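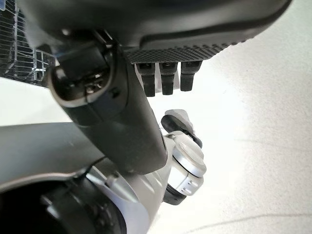
Wrist camera, showing the palm pad and fingers with part of a wire rack behind them.

Recording dishwasher episodes for the Tirkard set

By Eleri Gronow
Last changed Jul 19, 2026

This page covers recording teleoperated demonstrations in the kitchen with the two-arm robot. It assumes you have done the arm safety session and can start the Istus recorder on your own. Calibration is on a separate page, and so is labeling.

An episode is one attempt at one instruction, from the start pose to the end pose. The policy trains on the camera streams, joint positions, hand commands and the instruction text. Anything the operator knows that is not in those streams is lost, so avoid relying on a view the robot does not have. If you have to lean over to see a bowl, the episode is usually not worth keeping.

Before the first episode

1. Start the recorder and wait until every stream shows a steady rate. A stream that drops to zero and comes back has to be restarted, even if the counter turns green again.
2. Wipe the camera covers with a dry cloth. Check the wrist views with the hand open and again with it closed. In both positions part of the palm should be in view.
3. Set exposure with the room lights on, then lock it. The floor is pale and tends to blow out in the wrist views. Some clipping on the floor is acceptable. Clipping on a bowl is not.
4. Move each arm slowly through its range and watch the cable loops. They should hang free at the elbow and not catch on the dishwasher door.
5. Load the task sheet. Use the instruction text as written, including the lower case.

Setting the start state

The task sheet gives a rack position, a door position and a list of dishes. Place the dishes by hand while the recorder is paused. Small differences in placement are wanted. Rotate a bowl, slide it one row over, let it lean on its neighbor. Do not put tape marks on the racks. We did this in the first batch and the policy learned to reach for the tape.

Change the start state after every 4 episodes. If you keep one layout for longer, the operator starts to move from memory and the paths come out nearly identical.

Recording

Hold the start pose until the recorder beeps. Drive both arms, including the one that is not doing the work. An idle arm should stay raised and clear of the door, with its fingers relaxed, and should not wander. Small drift in the idle arm shows up later as a twitch in the trained policy.

Work at a pace you can hold for a full block. Pádraig Cronin's early episodes are faster than everyone else's, and mixing them with the rest gave jerky approaches. The recorder now shows a speed bar. Keep it in the middle band when a hand is near the racks or the door.
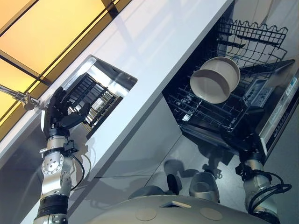 When a hand goes low, near the base of the door, the head camera often loses the fingertips. Slow down there and let the wrist camera carry the detail. Do not tilt the head in the middle of an episode to get a better view. The head angle is fixed for the whole block and is written to the block header once, at the start.

Contact with the door is allowed. Contact between the torso and the door is not, and the episode should be stopped with the left pedal. The arm controller will hold position until you release it.

Failed grasps and recoveries

Keep an episode with a failed grasp if you recover within two tries and finish the task. Tag it "recovery" before you save. Recoveries are useful, but they should stay a minority of the set. If a dish falls out of the rack, stop and save with the tag "drop" - these go to a separate folder and are only used by Iolo Gough's failure detector.

Delete an episode only for a stream fault or a person in the working area. Do not delete it because it looks clumsy.

Checking a block

A full block is 33 episodes. At the end of it, run the Zodunow checker on the block folder. It reports missing frames, clock offset between cameras and any episode much shorter than the median. Open the flagged ones and step through the last few seconds, where most early stops happen.

Then play 4 unflagged episodes picked by the checker, all cameras side by side. Look for:

- a hand command that leads or trails the fingers on video
- instruction text that does not match what was done
- exposure that changed partway through
- a wrist view blocked by a sleeve or a loose cable

A clock offset above one frame fails the whole block. Emrys Morris can sometimes realign it from the joint log, so leave the raw files in place and send him the folder name.

Upload to Macaraeg from the wired port. The wireless link times out on the wrist streams. Write the operator's initials and the block number in the log sheet once the checksum comes back.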